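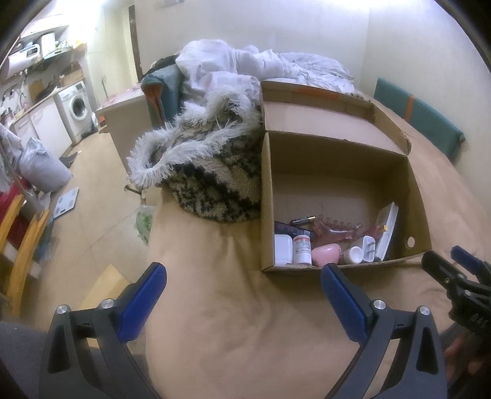 Fig. 1. View from the gripper camera, small-items task, with a second gripper at far right.

Week 9 handout: Where do the examples come from?

Read the Bakke notes first. Bring one page of objections to the tutorial on Wednesday.

The usual claim is that hand-held grippers let you gather demonstrations cheaply in real homes. Cheap for whom? The Joserura set we use in the lab has 400 demonstrations from 16 homes. Divide it out and you get 25 per home, often with the same box of toiletries and the same person's habits. I would not call that variety.

Look at Fig. 1 again. A hair clip, small bottles and a flat purple box share one cardboard box, and several overlap from this angle. What label would you give a grasp that brings up 2 things at once? The Restitz guidelines say "success". I disagree.

Points to argue:

- Does a cluttered background help the learner, or does the learner memorise the room?
- Sastik reports 70 per cent on held-out objects. Held out from what? The homes were the same ones.
- Who throws away the bad attempts, and is that written down anywhere?

Marks are for the argument. Colour printing is not needed.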